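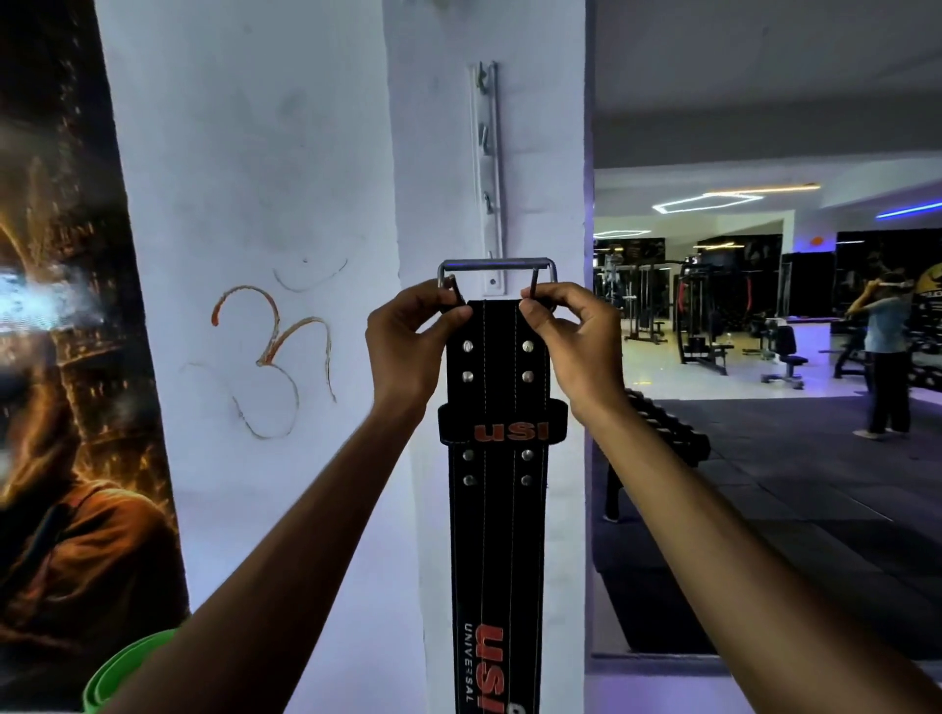 Review: Trakura head camera kit and the Liltano labeling plan

Posted 18th July

I test hardware for a small team that trains manipulation policies, and I had the Trakura kit on loan long enough to form an opinion. It consists of a head mount, a wide camera, a battery pack and a belt clip for the recorder. Liltano sells the labeling plan separately.

The task I care about is hanging. Pick and place on a table is well covered by now. A stiff leather belt with a heavy buckle, going onto a small hook at head height, is a harder problem for two grippers. The load swings, the contact area is small, and the hands hide part of the hook at the moment it matters.

Mounting and view

The mount weighs 115 grams without the battery. Odair Moura wore it through 3 long sessions and had no complaint beyond the strap adjuster, which creeps. Mark your setting with tape.

Field of view is wide enough to keep both forearms in shot when the arms are raised. The Fagerlund unit we used in April lost one wrist as soon as the wearer looked up, and a two-handed grasp with one wrist missing is of little use to us.

Exposure is less good. White paint close to the lens with a dim room behind it is a bad mix, and auto exposure hunts for a moment after each head turn. Lock it in the settings menu – the option is two levels down, under Sensor. 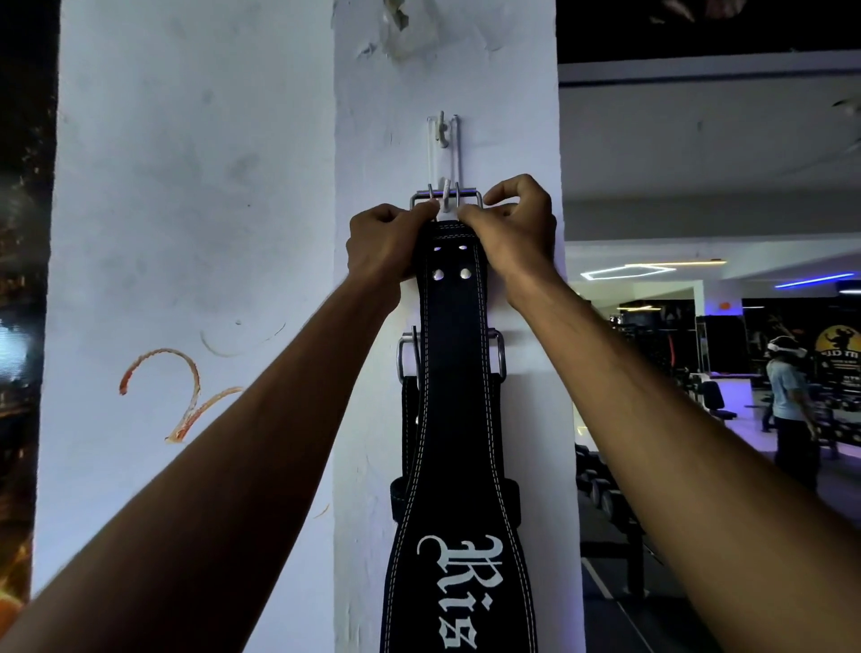 Depth at the contact point is the other weak spot. A double-prong buckle is polished metal, and the stereo estimate breaks up on it. Leather and stitching come through fine. If your policy needs the prong position to a few millimeters, plan on a second sensor at the wrist.

Labeling

Margareta Iordache set up our label schema: reach, grasp, lift, align, seat, release. Liltano returned 200 clips. We rejected 69 of them, nearly all for the boundary between align and seat. Their guide defines seat as first contact with the hook. Ours defines it as load transfer. Send your own definitions with the first batch.

Export goes straight into Zullau with no conversion script. Timestamps matched the raw video on every clip I checked.

I would buy the mount and camera. I would hold off on the labeling plan until the guide can be edited per project.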